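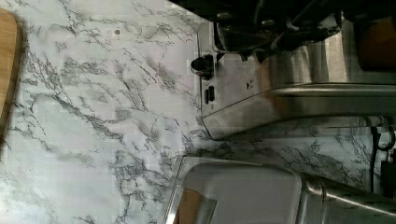 **Jevico Touring – Guest Operations, Kitchen and Stores**

# Kitchen tips for self-catering stops

These notes go to tour leaders and to guests on the walking and small-coach itineraries where the group cooks for itself. They cover the rental houses at Doveck and Llorente and the lodge at Jirkell. Hotel nights are not included.

## On arrival

1. Find the water shutoff, the breaker panel and the fire extinguisher before anyone unpacks.
2. Run the cold tap for 3 minutes if the house has stood vacant. Run the hot tap until it comes through at full temperature.
3. Check that the refrigerator is on and set to 38°F. Leave the door shut for an hour before loading it.
4. Put perishables away from the vehicle first, dry goods second, luggage last.
5. Read the stove label. Doveck has gas, Llorente has induction, Jirkell has both.

Aluminum and copper pans do not work on the induction top at Llorente. Test a pan with a refrigerator magnet. If the magnet holds on the base, the pan will heat.

## Packing the kitchen box

One box travels with each group. Pack it in this order, bottom to top:

- stockpot with the colander nested inside, lids flat against the side wall
- two sheet pans, with a dish towel between them
- knives in the roll, tied, handles all facing the same way
- can opener, peeler, instant-read thermometer, lighter
- salt, oil, coffee, tea, dish soap in a sealed bag
- foil, parchment, freezer bags, masking tape and a marker

The packed box must weigh less than 58 pounds. Anything heavier goes into a second box, as one person has to be able to lift it out of the trailer.

Oil bottles leak on mountain roads. Put a square of plastic wrap over the neck, screw the cap down on top of it and stand the bottle upright in the stockpot.

## Cooking at Jirkell

The lodge sits at 2,767 meters. Water boils there at close to 196°F, and recipes written for sea level need adjusting.

| Food | Change |
|---|---|
| Dried pasta | Start tasting at the time on the package, expect to go past it |
| Rice | Add a little more water, keep the lid on |
| Dried beans | Pressure cooker only |
| Hard-boiled eggs | Add 5 minutes |
| Quick breads | Cut the baking powder slightly, use a larger pan |

Potatoes are slow whole. Cut them into one-inch pieces or roast them. Sealed bags of chips and coffee swell on the drive up – open them over the sink.

## Counters and boards

Stone counters are in the rental agreement and damage is billed to the group.

- Wipe up lemon juice, vinegar, wine and tomato at once. Acid etches marble, and an etch mark does not wash out.
- Clean with warm water and a drop of dish soap. Vinegar sprays and scouring powder are not to be used on stone.
- Hot pans go on a trivet or a folded dry towel.
- Wooden boards are washed by hand, rinsed on both sides and stood on edge to dry. They do not go in the dishwasher.
- Rub a dry-looking board with food-grade mineral oil in the evening and wipe off the excess in the morning.

Cut raw meat on the plastic board. Bread, fruit and cheese go on wood.

## Lunches for the trail

Make sandwiches the same morning, not the night before. Spread butter or cheese to the edge of the bread so that wet fillings do not soak in. Pack tomato slices separately. Freeze half of the water bottles overnight and use them as ice packs in the cooler – leave an inch of space at the top for expansion.

Label each lunch on masking tape with the dietary code from the guest sheet. Nut-free lunches are made first, on a clean counter, and bagged before the peanut butter is opened.

## Checkout

Strip the refrigerator the evening before departure and cook from what is left. Half-used condiments travel in the cooler. Opened dairy does not.

Empty the sink strainer, the toaster tray and the coffee filter. Prop the dishwasher door open, take the trash to the outside bin and photograph the counters and stovetop before locking up. Return the kitchen box to Stores with a note of anything broken or used up.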